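Tindero planner: questions we keep getting

Last updated 2019-08-01

Does Tindero plan around cables?
Not in any way I would sign my name to. The planner treats everything it sees as rigid. A cable is a stack of short rigid pieces that happen to touch, and once a gripper closes on one of them the rest of the stack is wrong.

The Clakemel release notes say "deformable support." What is that?
A flag. It makes the collision margin bigger around anything the perception node labels as wire or cloth. You get fewer scrapes and more refused plans. We turned it on in March and turned it off again the same week.

Can it sort wires into bins by color?
It can pick a bin. Choosing the bin is a lookup table, and any demo that shows you only that part is showing you the easy part. The trouble is deciding where one wire stops and the next begins when they lie in a heap.
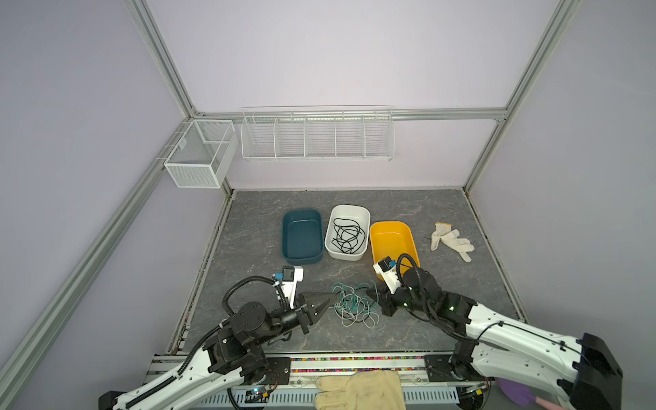

Segmentation scores well on single wires laid out straight, and those scores are what gets quoted. Ask for the number on crossings. On our own set of 52 tangles the Tessier model found a usable grasp point in nearly half, and I would want to see that repeated by somebody other than us before believing it.

Do both arms plan together?
No. Each arm plans alone and a lock decides who moves first. If both want the same spot, one waits 5 seconds and replans. Users call this coordination - I call it taking turns.

Will wrist cameras fix the occlusion problem?
They move it. You see more before the grasp and less during it, when the fingers are in the way. Calibrate each one separately and check it again after any bump.

Is version 6 worth waiting for?
I have heard that about two versions already. If version 5 does what you need, stay on it.

Who do I write to about a bug?
Trinidad Zúñiga at Tretdale reads the tracker. Attach the log and the config file. Reports that say "it acted strange" get closed.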